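Tarde en Larkport, en la jornada de puertas abiertas de Stovico

Llegué a las tres con ganas de probar el kit de pinzas de mano de Ngata, ¡y me dejaron! Lo venden por parejas, una para cada mano, y con él se graban tareas de casa para enseñárselas luego a un robot. A mí me tocó la ropa: unos pantalones negros sobre una esterilla de bambú.

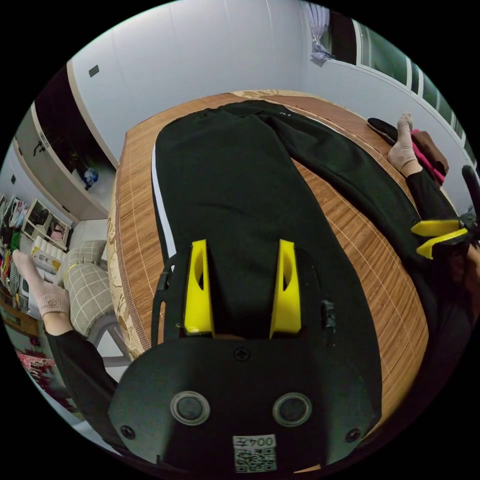
Brurncombe me comentó que el precio le parecía razonable, pero que él esperaría a ver cuánto cuestan los dedos de recambio. Apunté 132 por el juego (¡uf!) y 118 si encargas 100. Yo volveré en noviembre.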